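Stacking and balance: notes for week three
Early Years Maths Through Play, Custport evening course

Right, blocks. I know some of you groaned when you saw them on the timetable, but I could talk about blocks all night and I'm going to have a fair go at it (sorry). If you missed last week, read the sorting handout first and then come back to this one.

I want you to begin with two cubes. Only two! We tend to tip the whole tub onto the carpet, and then the loudest child builds a tower while everybody else watches. With a pair of cubes there's a lot to talk about: which one is on top, which one is underneath, what happens if we swap them, does the top one go right to the edge. Those are position words, and they come up again and again in reception maths.

Colour helps here. If both cubes are red, "put the red one on the red one" gets you nowhere. Use two clear colours and a plain cloth, and keep patterned tablecloths for the home corner.
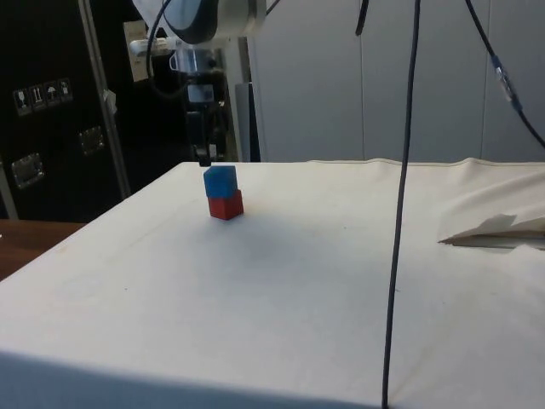
Fig. 1. Blue on top of red, on a plain cloth.

Look at how the blue cube sits a little to the left. I like that for teaching, as it gives you a proper question: how far could we slide it before it falls? Let the children guess first, then try it – and let it fall. A child who has knocked down a tower on purpose is usually much happier about the accidental ones.

The shadow is worth a minute too. Ask which way it goes, and whether it would grow if we added a third cube. You'll want a lamp or a sunny window.

On kit: the Grenudo set has 80 cubes and the small Stokix box has 20. The small box is plenty for a table of four. Wooden or foam doesn't matter much, but check the corners are still sharp, as worn ones slide about and spoil the guessing.

For your folder, please try the two-cube activity with one child and write down the words they use, exactly as they say them. "It's on its head" counts. Half a page is fine. Bring it to the Roy Room next time and we'll go on to bridges, so have a few long blocks with you if you can.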